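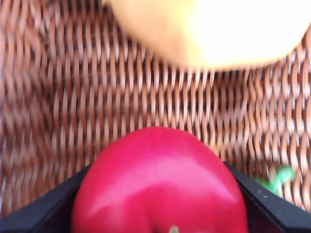 A red apple between two black gripper fingers.

Product notes: Pistano wall-mount cable cabinets

Pruko has added two wall-mount cabinets to the Pistano line, both stocked at the Samham warehouse from March. They replace the older fixed-back version, which will be sold until the remaining units are gone. Spare keys and filter mats for the old version stay on the price list.

The new cabinets come in 9U and 12U heights. Each has a two-part body with a hinged rear section. The rear section bolts to the wall, and the front section swings out to give access to the back of the patch panels. The hinge can be set left or right before mounting. Changing it later means taking the front section off, a job for two people.

Usable depth is 42 cm with the rails in the forward position. Moving the rails back one step shortens the space behind them and leaves more room for patch cords at the door. Rails are square-punched and marked by rack unit on both sides. Cage nuts and screws are packed in a bag taped to the floor of the cabinet.

Rated load for the 12U model is 35 kg, evenly spread, with the front section closed. The rating assumes solid masonry and all four anchor points in use. For stud walls, fix a backing board across at least two studs and mount the cabinet to the board. Wall anchors are not included.

Cable entry is through knockouts in the top and bottom panels. Each knockout takes a brush strip or a blank plate, ordered separately. Leave a service loop on the hinge side long enough for the front section to open fully, and tie it to the lacing bar in the rear section. Bundles tied to the front rail only will pull tight when the cabinet is opened.

The top panel is drilled for two fans on 100 mm hole spacing. A fan kit from Dönmez fits without an adapter. Its supply lead is short, so plan for an outlet inside the cabinet or order the extension. Passive venting through the side slots is enough for patch panels and a small unpowered splice tray. Fit the fans where a PoE switch is installed.

Grounding studs are fitted to both body sections and the door. The bonding strap across the hinge is installed before shipping. Check that it is still tight after the hinge side has been changed.

The door is tempered glass in a steel surround, with a quarter-turn lock. A vented steel door will follow in May under its own part number. Existing Pistano shelves and one-unit cable managers fit the new rails. The deep shelf does not fit and should be left off orders for either model.

Drawings and the revised drilling template are on the downloads page. Templates printed for the fixed-back version have different hole positions and should be thrown out.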